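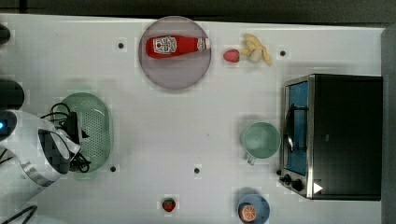
Chapter 7
Rooms for the Night: How Small Hotels Work

Reading time: 7 minutes
Last updated: February

It is four in the afternoon at the Villusar, a guest house with 18 beds too few for the number of people who would like to sleep in it. A walker with a heavy rucksack wants to know if her room is ready. A couple have turned up a day early. The telephone is ringing, and somewhere upstairs a tap won't turn off. If you have ever stood behind a reception desk you will know the feeling, and if you haven't, I hope this chapter makes you want to!

Hotels are wonderful things to study. People arrive as strangers, hand over their money and go to sleep under somebody else's roof, and they have been doing so for a very long time. The Pētersons inn, which we shall visit several times in the coming pages, took in its first paying guests in 1848, when a bed might be shared with another traveller and supper was whatever was in the pot. Its old guest book survives, and I could happily have filled the whole chapter with it (my editor said no).

What a room really is

Start with an odd fact about the trade. A baker with a loaf left over on Monday evening may still sell it cheaply on Tuesday. A hotel can't do that. Monday's empty room is gone for good, and Tuesday's room is a new thing that has to be sold all over again. Nearly everything else in this chapter grows out of that one idea — the prices that jump about, the last-minute offers, the worry over guests who book and never come.

The share of rooms filled on a given night is called the occupancy. It sounds dull and it is anything but. Kęstutis Lūse ran the front desk at the Windano for most of his working life, and he kept the figure in pencil on the back of the key cupboard door, night after night. With 149 rooms to fill, he could tell from a wet Thursday what the rest of the season was likely to bring.

Full isn't always best, though. Suppose the Windano sells every room at a very low price. The sheets must still be washed, the breakfasts cooked and the corridors cleaned, and the owners may end the week poorer than if they had left a floor closed. We shall work through the sums in section 7.2, and they are easier than they look.

The people behind the door

The second half of the chapter turns to housekeeping, which most textbooks squeeze into a page or so. Dace Stankevičius, head housekeeper at the Forow, let me follow her for a full shift, and I came home with sore feet and more than 3 pages of notes on pillows alone. She checks a room in the same order every time, starting at the door and going round by the left-hand wall, bathroom last. I tried it myself and still missed a hair on the soap dish.

Before you read on, think of the last place you stayed away from home. Write down the first thing you noticed when you opened the door of your room, and keep the note by you. You will need it for the activity at the end of section 7.1, where we look at first impressions and why a cold room is remembered for longer than a small one.

Contact the authors | © Course materials, all rights reserved | Back to top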